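4.2 The open afternoon at Herach

We held the open afternoon on a Wednesday in February, in the furnished flat at Herach that we had already been using for the household tasks described in Section 3. Our hope was a modest one. We wanted people who had never handled any of our equipment to pick up the Kubo gripper, spend a little while tidying with it, and tell us what they thought (and they did tell us, at length and with great good humour, for which we remain very grateful). Invitations went out through the Widine newsletter, which reaches 3,000 households, and Gerardo Santoro looked after the bookings and welcomed each group at the door.

Visitors were free to choose between the kitchen and the bedroom. We had rather expected the kitchen to be the favourite, but the bedroom drew people in and kept them there, perhaps because everybody has an opinion on how clothes ought to be put away! The request we gave them was deliberately loose: take hold of something small and soft with the fingers, lift it clear of whatever it is lying on, and put it wherever you would put it at home. Figure 2 gives an idea of the work.
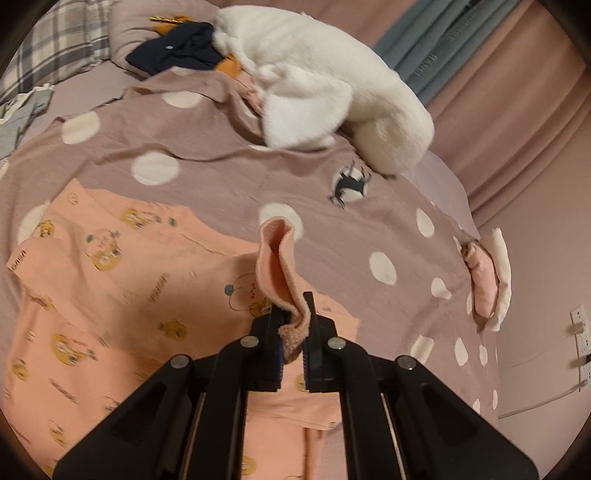

Figure 2. Bedroom task at Herach: a folded strip of pink fleece held between the padded fingers of the hand-held gripper, over a cartoon-print garment and a polka-dot duvet.

Small clothes are a good deal harder than they look to anyone used to doing the job with bare hands. A narrow piece of fleece bends as it is taken up, and the part left free may curl, flop over or fold back on itself, so that the next movement has to be planned afresh each time. Several visitors remarked that they had never thought about how they pick up a sock, and one gentleman stayed on well past his slot because he wished to try it with his other hand. Pieces lying on top of other clothes brought a further difficulty, as it was easy to take hold of both layers at once, particularly when the colours were close.

Recordings from the afternoon were passed to Wiridico for checking in the usual way. We kept 500 of them for the comparison in Section 5 and left them out of the main training set of 2,000, where the more practised hands of our own team would have made an uneven match. Visitors' comments were written down by hand and are taken up again in Section 6, together with their many suggestions for the shape of the handle.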